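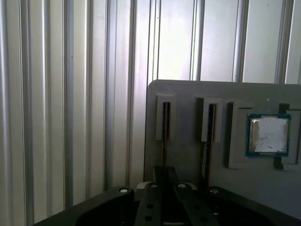 # Questions after the Rastix open day

Posted 6/19/20 by Eifion Kemeys

I went to the open day at Makano's repair depot, where they were showing off Rastix, the arm that is supposed to take over the boring half of server refurbishing. I buy refurbished boards for a living, and I went in doubtful. Readers have been sending me the same questions since I mentioned the visit, so I've put the answers in one place.

## What does Rastix do?

It picks memory modules and processors out of holders on an upright board and moves them to the next station. At the next station a person checks them. Makano calls this "automated recovery." I'd call it moving parts from one fixture to another, and I said so at the time.

## Does it take parts out of real computers?

Not at the open day. Everything I watched started with parts already standing in holders. The memory was on edge in its slots and the processor sat in a recess with its metal side out. If you've ever pulled memory out of a ten-year-old server with a cracked latch, you know that's a much friendlier starting point. I asked when they'd show removal from a motherboard and was told January. No year was offered, and I forgot to press for one.

## Was the processor clean?

No, and I give them some credit for that. There was white thermal paste smeared over most of the metal lid. Plenty of vendors would have brought a spotless chip. What I couldn't find out is how much paste ends up on the fingers over a long shift, or who wipes it off. The answer I got was "routine maintenance," and the maintenance schedule wasn't in the handout.

## How does it know where to grab?

There's a small camera at the wrist, looking out past two black fingers toward the board. Plinon, the company that writes the software, says the system finds each part by sight and doesn't rely on fixed positions. Maybe so. The holders didn't move all day, so a fixed program would have looked the same to me. I asked if we could shift the board over by an inch and try again. They said the area was closed to visitors while the arm was powered – fair enough, but the question is still open.

Light is the other thing I'd want tested. It was bright on the corrugated metal wall behind the board and noticeably dimmer on the right side of the board. Nobody had a number for how far the lighting can drift before picks start to fail.

## How many picks did it make?

The screen by the door read 2605 when I left. That counter had been running since before the open day, so don't read it as one day's work. I kept my own tally over one stretch and got 20 attempts, of which 16 went through without a person stepping in. The staff told me two of the other four were "operator pauses." I counted them anyway.

## What about static and damage?

The slide said 382 modules had been retested after handling, with no failures. I'd like to know who did the retesting and what test they used. A quick boot check and an overnight memory test are very different things. I've asked for the report and will add it to this page if it comes.

## Is it faster than a person?

Not from what I saw. The arm was careful and slow, and a decent technician would have cleared the board well before it did. Makano's argument is that the arm doesn't need lunch. That holds up only if someone isn't standing next to it the whole time, and on the day there was always someone standing next to it.

## Can I visit?

Yes, small groups by appointment through the Majali front office. Wear closed shoes. Parking is on the street side, and the sign for the depot is easy to miss. Bring your own questions in writing – I got better answers to the ones I handed over on paper.

## Would you buy one?

Not yet. I'd want to see it handle mixed parts in holders it hasn't seen before, with the lights changed and the retest report on the table. The people running it were polite and took my complaints well, and I'll go back for the motherboard demo if they hold it.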